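Hand occlusion in wrist camera view causes loss of object track during label and card placement

Posted in: Perception and Tooling
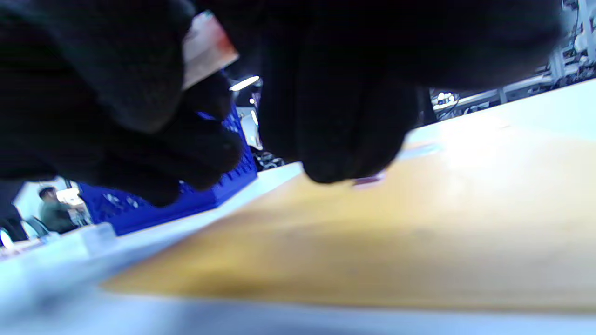 Problem description

Our department is preparing a policy training set for a packing task in which small flat cards are placed on or beside a flat tan mailer. Episodes are recorded from a camera on a hand-held gripper tool and processed with the Wusavex tracking module, version 2, before being passed to the planner. The operator wears black knit gloves in accordance with our site rules.

The module performs acceptably while the hand remains at the border of the image. When the glove enters the upper half at close range, as in the attached view, the following behavior is observed:

The mask for the mailer shrinks toward the lower right and often drops the bright, washed-out portion.

The small pinkish-purple item beneath the glove is assigned a new identity each time it reappears.

The card held between the fingers is merged with the mask of the hand.

Of 3,000 recorded episodes, some 500 contain at least one identity change of this kind. We have already raised the mask confidence threshold, which reduced false detections but caused the tracker to discard the card entirely. Re-recording the full set is not a preferred option. Guidance is requested on whether this should be corrected in the tracker, in the policy input, or in the recording procedure. We would also like to know whether affected episodes may be retained for training in their present state.

Posted by: Okabe Packaging Automation Office

Umero Integration Desk

We recommend treating the matter first as a tracking problem and leaving the policy input unchanged until the masks are stable.

The standard configuration of the module closes a track when its object has been hidden for 11 consecutive images. This limit is too short for close hand work. Please increase it and enable the setting that holds a track in an "occluded" state. A track in this state keeps its identity and last known position but does not report a new mask. The planner should be configured to accept the held position as uncertain and should not treat it as a fresh measurement.

For the card and the hand, a separate hand mask is advisable. Run the hand segmenter first, then run object segmentation with the hand mask supplied as an excluded region. A matte black glove is generally a favorable case for this step, given its strong contrast with a pale card. If the two still merge, the usual cause is that the hand mask has been dilated too far. Reduce the dilation before changing any threshold. A card of which only a corner and one edge are exposed presents very few pixels, and a dilated mask will readily cover them.

With regard to the mailer, your image shows deep ochre at one end and pale cream at the other. A color-based mask will divide such a surface. Please fix the exposure and white balance at the start of each recording session. For existing data, we suggest refining the mask with edges and not with color alone. The lower confidence threshold should be restored once these changes are in place.

The episodes with identity changes need not be discarded. Reprocess them with the new settings and compare the track count at the beginning and end of each episode. Where the count differs without a corresponding placement or removal, the episode should be referred for manual review.

fitent_support_archive

Same issue was reported in August by another site. Changing the glove color was suggested there. We did not see results posted.

Warehouse Methods Group

The response from the Umero desk is sound with respect to the tracker. We wish to add a point concerning the policy.

If your policy is trained directly on images and the masks serve only for filtering or evaluation, occlusion by the hand is not in itself a defect in the data. The policy will encounter close and partly hidden objects in operation and should be trained on them. Removing every such episode would leave the model without examples of the final part of the placement, where contact is made. In our own work, this produced a policy that approached correctly and then stopped short of the surface.

A difficulty does arise if the gloved hand appears in training and will be absent at run time. In that case, please confirm which parts of each episode show the tool performing the action and which show the bare or gloved hand performing it. The two should carry different tags in the episode index, and the hand segments should be excluded from action supervision. They may still be used for training the visual encoder.

We would also advise testing the background separately. Blue crates and shelving tend to remain in the same place throughout a recording session, and a model may learn to rely on them for position. A small validation set recorded at a second table is sufficient to detect this.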